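3.2 What people say they order, and what they order

I'll admit I went into this part of the study expecting popcorn to walk away with it. We asked 179 moviegoers at the Rivstead and Drillthorpe theaters to name their favorite snack before they got in line, and then we asked to see the receipt once they'd paid. Most were happy to hand it over, and a few wanted to tell us all about the nachos too.
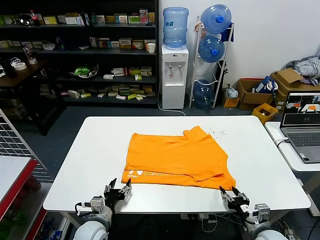

Popcorn did win the first question, and by a lot. The receipts were messier. Plenty of people who swore by popcorn came back with candy, and when I asked them why, the usual answer was that the kid picked. I hadn't put a box for that on the form - my mistake - so I wrote it in the margin and we coded it later (see Table 2). Pretzels hardly came up as a favorite at all, yet they kept turning up on receipts from the late show. 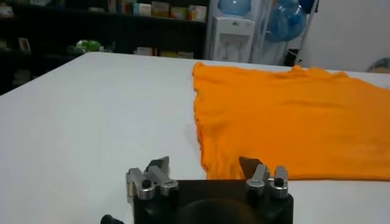 Ro-un Yang
Lead author, Snack Choice Project, Wolde

An orange T-shirt on a white table, with a robot's gripper in front.

We then ran the head-to-head round. Each person saw 16 pairs of snacks and picked one from each pair, fast, no going back. I like this method a lot more than a plain ranking, and people seemed to have fun with it! Eleven of them quit partway when their movie started, and I left those sheets out of Figure 4. Niall Moffat thinks we should have kept them in, and he makes his case in Section 5.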